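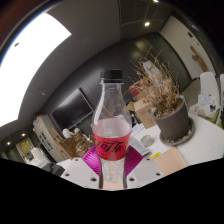 Clearing a shared drawing table between classes

Posted 19th March by Josefien Verhoeven

Our long white table gets used for drawing, for drinks and for parking anything that has no shelf. By the end of the week it has bottles, a mug or two, a potted plant and somebody's board on it. These are the steps I use to get it back to a state where the next person can sit down and draw. It takes up to 90 minutes if you do the cupboard as well, and a lot less if you don't.

What you need

A damp cloth and a dry one
A tray with a lip
A soft brush, the sort sold for paint or pastry
A bin and a recycling tub
A small tin with a lid for pins

1. Drinks first

Take every bottle, cup and mug off before you touch any paper. Check the caps and tighten them before you tip anything on its side. Soft drink bottles with a splash left in the bottom go to the sink, get rinsed, and then go in the tub with the cap off or on, whichever your council asks for. Mugs go on the tray with the spoon lying flat beside them. A spoon standing up in a mug will catch your sleeve sooner or later.

Spray bottles are a separate matter. If it isn't labelled, don't guess what is in it. Stand it on the windowsill with a bit of tape on it saying "whose?" and the date.

2. Pins, then boards

Run your eye along the edges of each drawing board and take the pins out before lifting it. Put them straight in the tin. Then lift the board with two hands and stand it against the wall, face in.

Kraft paper left on a board can stay there if the surface is clean. If it has rings on it from cups, turn it over and use the back for charcoal. Coasters come off the board and stack at the end of the table.
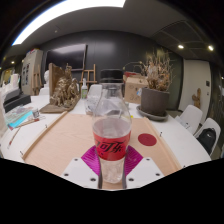 Kerstin Engebretsen wrote in to say that she does the boards before the drinks, and she wanted that put on the page. Her view is that a board is the biggest thing on the table and once it's gone you can see what you are dealing with. She also keeps a magnet in the pin tin and drags it along the table edge at the end.

I have tried it her way and it works if the drinks are all at one end. With a cup standing on or near the board I still clear the liquids first. The magnet is a good idea – a cheap fridge one will do.

3. Sculptures, busts and easels

Leave these until the middle of the table is clear. Lift a sculpture by its base board and never by an arm or a head. Plaster marks easily, so wash your hands after handling charcoal and before moving a bust. Small easels fold flat and can go under the table. 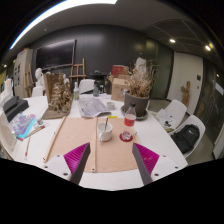
4. Newspaper

Wrinkled sheets are fine for wrapping brushes or lining the bin. Keep the flat ones for covering the table and fold them once only. Glass jars and bowls get washed by hand and left upside down on a tea towel.

5. The dried plant

Move this last and move it slowly. Slide one hand under the saucer, keep the other on the pot, and carry it upright with the stems pointing away from your face. Brush up the leaf bits dry. If you wipe them with a damp cloth they smear and you will be at it all afternoon. Loose pebbles go back in the saucer.

6. Wipe down

Damp cloth first, working from the far side towards you, then the dry one. Let the table air for a while before any paper goes back on it. The board goes back last, with the pin tin next to it.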